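输入关键词搜索
打印本页 | 发送邮件

Konus 洗衣车间安全检查表(附检查意见)
受检单位:Messide 布草洗涤部
检查人:Parveen Chaudhry
陪同:Thomas Fiore
检查日期:2023年7月19日
结果代号:合格 / 整改 / 不适用

一、电气与配电

1.1 配电箱门锁完好,箱内无杂物。合格。
1.2 回路标识与图纸一致。整改。意见:二号烘干机回路标签仍为旧编号,1月改线后未更新。请电工核对后重贴,并在图纸上签字。
1.3 漏电保护器按钮测试动作正常。合格。
1.4 烘干机外壳接地连续性。合格。意见:测点处油漆已打磨,测后应补涂导电防锈脂。
1.5 湿区插座防溅盖齐全。整改。意见:水洗区东墙一只插座防溅盖铰链断裂,更换前停用并挂牌。

二、烘干机与排风

2.1 绒毛过滤网每班清理,记录完整。整改。意见:夜班记录有两处漏签。过滤网本身无破损。
2.2 排风管内壁积绒。整改。意见:弯头后段积绒明显,直管段可接受。清理时应从检修口拆开,不得仅用压缩空气吹扫。
2.3 排风管材质为金属,接头无塑料软管。合格。
2.4 超温保护装置在校验有效期内。合格。
2.5 烘干结束后有冷却程序,不得中途取消。合格。意见:操作面板旁的提示牌字迹已褪,建议重印。
2.6 烘干机后方通道净宽不小于400毫米。合格。

三、化学品

3.1 洗涤剂、漂白剂分柜存放,柜内有接液盘。合格。
3.2 安全技术说明书放置于取用点。整改。意见:现场文件夹内 Ridex 去渍剂一页为旧版,新版在办公室,未下发。
3.3 洗眼器出水正常,周边无堆放。合格。意见:本月点检卡已填写。
3.4 酸性与含氯产品的加药管路有颜色区分。合格。

四、通道与消防

4.1 疏散门向外开启,未上锁。合格。
4.2 灭火器压力指针在绿区。合格。意见:Intarasuk 仓库侧一具灭火器被布草车遮挡,现场已移开,地面应补画禁放线。
4.3 应急照明断电切换。合格。
4.4 待洗布草堆放高度不超过标线。整改。意见:收货口一侧超线,当班人员已开始分装。

五、织物分拣与投料

5.1 绒类织物与棉类分开投料。合格。意见:抓绒毯、抓绒衣掉绒量大,混投后过滤网堵塞快,应单独成批并使用低温程序。
5.2 投料前逐件抖开,检查夹带物(打火机、笔、金属扣件)。整改。意见:抽查中发现有整团投入的情况。作业指导书要求提起织物一点,待其展开后再检查折层内部,现行培训未包含此步骤。
5.3 沾有油脂、溶剂的织物单独存放于带盖金属桶。合格。
5.4 蓝色等深色绒类首次水洗应标记。合格。

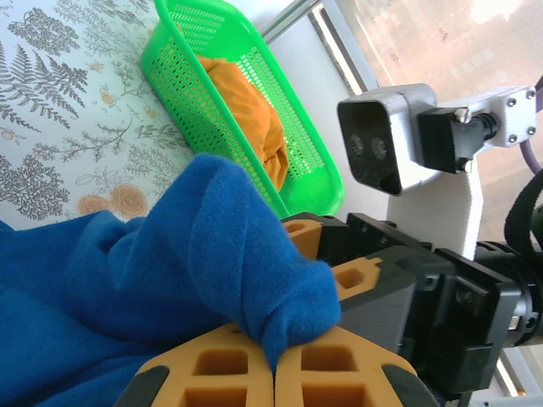
六、整改要求

6.1 第1.5、2.2项为优先项,完成前相关设备不得投入使用。
6.2 其余整改项由部门主管填写完成日期并附凭证,交检查人复核。
6.3 第5.2项培训补充后,须重新签到,原签到表不予沿用。
6.4 复查时将再次测量烘干机后方通道,并核对配电图纸签字。

备注:烘干机累计运行时数表读数1,007,已抄录于设备台账。蒸汽管道不在本次检查范围内,按压力管道年检计划另行安排。

检查人签字:Parveen Chaudhry
受检方签字:Thomas Fiore

打印本页 | 发送邮件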